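Gretero Open Day -- my afternoon among the towels

I had been meaning to go to one of these for ages, and when my neighbor Ghazala Rizvi told me the Gretero textile workshop was opening its doors I signed up before she'd finished her sentence. I love this stuff! Give me a pile of fabric and someone who knows what to do with it and I'm happy for hours.

The building is a plain old thing behind the Planura parking lot (park there, the street is hopeless). Inside they'd set up stations you could wander between, and I spent way too long at the first one, where a very patient man named Oddur Kjærgaard was talking about weights of cotton. He had a 290 gram cloth and a 700 gram one and made us hold one in each hand with our eyes closed. I got it right, but so did the six-year-old next to me.

After that came the folding and handling room, and that's where I really lost track of time. It has a smooth concrete floor and white platforms to work on, and I kept wanting to run my hand over everything.

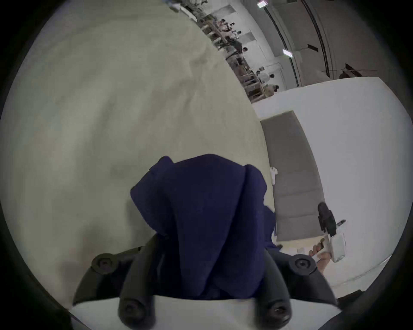
I asked Oddur about dark colors, because my navy things always end up looking tired. He says to wash them inside out in cool water and go easy on the detergent -- I use far too much, apparently. He also showed me how to shake a cloth out by two corners and let it hang for a second before you fold it. I've been folding towels for thirty years and never bothered with that second of hanging. The stack I did at home that night came out a lot straighter.

Coffee was in the back hall, with cinnamon buns from Gilani (get there early, I got the last one and felt only a little guilty). Ghazala bought a bundle of remnants and I bought two dishcloths I did not need, in a green I can't stop looking at.

They're planning another open day in June, with dyeing this time, and Ghazala has already called dibs on the passenger seat. Bring an apron if you go.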